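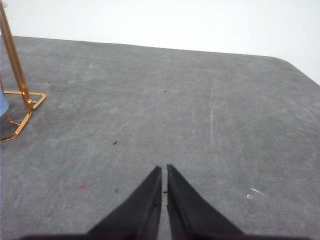
6. Table clearing: what the arm can and can't do yet

Read this section before you schedule any unattended runs. The Tuveck arm will pick up and move most solid items you would lift with two fingers. It does not wipe. Crumbs, flecks and marks on the surface stay where they are, and you will still need a cloth.

6.1 First run

1. Clear a parking area at one end of the table.
2. Close the fingers from the menu (Tools > Fingers > Close). A narrow gap between them is normal.
3. Select Survey and let the arm pass over the whole table once.
4. Check the item list on the screen. Delete anything you don't want moved.
5. Press Start and stay within reach of the stop button for the first 9 items.

Note: Thin wire and rod shapes, such as stands and racks, are often listed as two or more items. Merge them by hand before step 5 – the arm will otherwise try to lift one part alone.

Note: Shiny metal gives poor grip readings. If a pick fails 4 times the arm skips the item and goes on.

CAUTION: Do not set a load limit above 500 grams.

CAUTION: Never leave open drinks on the table during a run.

6.2 Small debris

Software 268 lists crumbs as "unknown, small" and ignores them. A wiping tool was tried at the Ondham test kitchen in August and was not released. For now, plan on the arm doing the lifting and a person doing the cleaning.

Related items
Section 5: Mounting the arm
Section 7: Fingertip care and replacement
Folding towels: known limits
Release notes, software 268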